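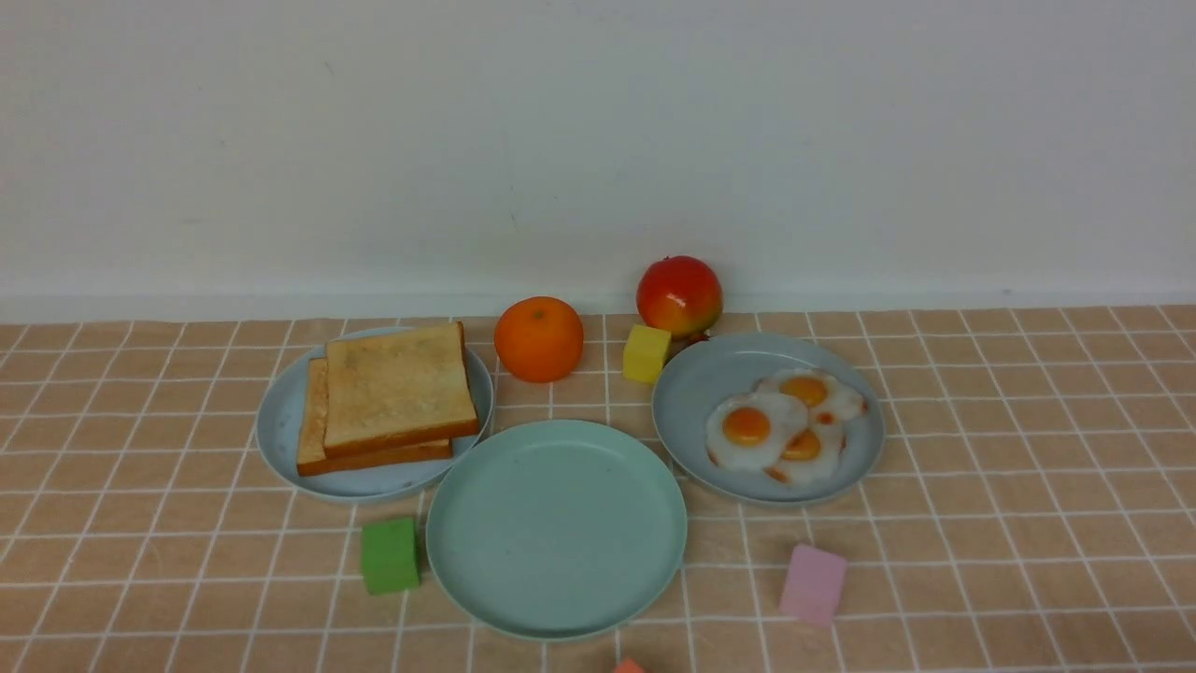
Newsletter > Equipment and Services > Kits on Offer

Landurcombe Tabletop Kit Now Available for Loan

The Equipment Office is pleased to announce that the Landurcombe tabletop kit may now be reserved by member laboratories and teaching departments. The kit was supplied by Clallenitz and was reviewed by our staff during July. It is intended for groups that train or test robot arms on short household tasks and that would prefer to begin from a common set of objects.

The breakfast set was chosen for the review. It consists of play food, round plates, small colored cubes and a gridded tablecloth, together with a booklet of task cards. Each card names a starting layout and a finished layout in a sentence or two, and leaves the method to the user. Moving toast from one plate to another is among the first tasks in the booklet. Later cards ask for the fried eggs to be separated, or for a cube to be moved without disturbing the fruit behind it.

The review was led by Masanobu Yokoyama, with Ewurabena Asante responsible for the written record. Their report finds the kit well suited to introductory work. The plates have a raised rim, and a new user soon learns that the approach to the food must allow for it. The eggs are the harder objects. They have uneven outlines and may be placed so that one overlaps another, and the reviewers recommend that first-time borrowers complete the toast cards before attempting them.
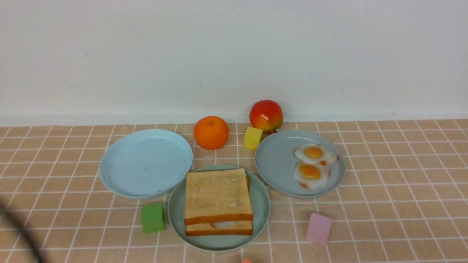
Toast on the green plate, with two fried eggs on the plate to the right. Breakfast set, Landurcombe kit.

The report raises two reservations. The first concerns the booklet, in which the cards are numbered by object and not by difficulty. A borrower who follows the printed order will meet the overlapping eggs too early. Ms. Asante has prepared a revised order, and a copy will be placed in every kit issued by this office. The second concerns the tablecloth. Its grid is useful when a layout must be restored between attempts, but the cloth arrives folded and should be pressed flat before use. The supplier has been informed of both points.

Clallenitz also offers a setup service, under which a technician visits the borrowing laboratory for one day, arranges the table and assists with the first recordings. The service was included in our review and was found to be courteous and thorough. Departments with experienced staff are unlikely to need it. Fumiko Onishi, who coordinates bookings at the Sakai site, advises new borrowers to request it at the time of reservation, as visits cannot be added afterward.

Terms of loan

The kit is lent for a period of 40 days and may be renewed once if no other request is pending. There is no charge to members. Non-member institutions pay a fee of $80 per loan, with the setup visit billed separately by the supplier. Kits must be returned complete, with the contents sheet signed. Lost pieces are replaced at cost - borrowers are asked to report them promptly and not to substitute items of their own, as this affects the results of the next user.

Five kits are held at present, divided between Sakai and Rerneck. Reservations open on Saturday, August 23, 2025, through the usual equipment form. Requests from teaching departments will be given priority for the first round. Questions about the review may be addressed to Mr. Yokoyama, and questions about shipping to Rahel Strebel at the Rerneck office.

Filed under: Robotics, Equipment Loans, Reviews

Related items
Revised Loan Form for Member Laboratories
Rerneck Office: Summer Shipping Hours
Choosing a Gripper for Teaching Use
Report on the July Equipment Reviews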